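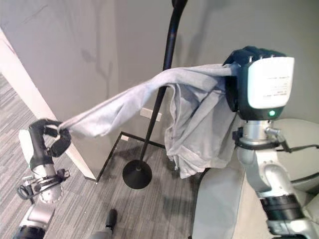

Light grey fabric, held at both ends.

Purnberg Laundry Label Notes: read me first

What this is

A table of care label wording, copied by hand from clothes and household linen, with a second table saying what happened when the item was washed as told. There are 800 rows in the first table and far fewer in the second. I started it after one too many jumpers came out of a 30 degree wash fit for a doll, with the label still insisting all was well.

I don't think care labels are lies. I do think a good many are written to keep the maker out of trouble, and the data was meant to test that hunch. It only half does, so please read the part on gaps before quoting anything.

Files

labels.csv — one row per label, wording as printed, spelling mistakes kept
washes.csv — one row per wash, linked by item number
symbols.txt — my plain names for the washing symbols
old/ — the first version, kept for anyone who built on it

Columns that cause trouble

fibre: what the label claims. I have no means of checking it. "Cotton rich" is left as "cotton rich", whatever that is supposed to mean.

shrink: length lost, in millimetres, measured flat on a table after drying. A blank means not measured. It does not mean nought, and at least one chart going round has treated it that way.

feel: a score from 1 to 4, given by whoever did the ironing. Treat it as gossip.

source: Purnberg, Drornel or Lozano. The Drornel rows came from a jumble sale and lean heavily towards old bed linen. The Lozano rows were typed up from photographs, some of them blurry, and I would drop them for any work on exact wording.

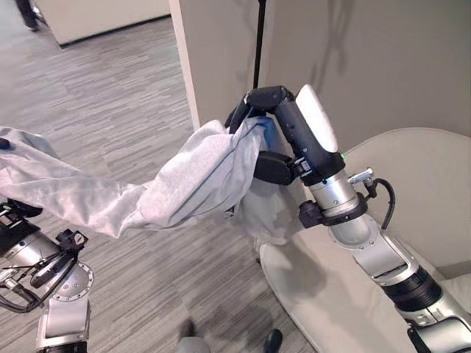
Page last changed: 16th October

What it can't tell you

Whether "dry clean only" is true. Only 13 items so marked were washed in water, all of them things their owners were ready to lose. Most survived. People keep sending me this as proof that the label is nonsense, and it is nothing of the kind. Nobody put their best coat in.

Whether hot washes get things cleaner. Dirt was never recorded.

Whether one brand is better than another. Brand names were left out on purpose, and I won't add them back.

Known faults

Water in Clukanport is very hard, and 50 of the washes were done there. Those towels score badly on feel. I suspect the water, but the same house also used a different powder, so I can't say which is to blame.

Rows added in September have the drying method missing. If you need it, leave them out.

Using it

Take it, change it, pass it on. If you publish a figure from it, say how many rows are behind it. Corrections are welcome with a clear photo of the label — front and back, please, as the small print is usually on the back.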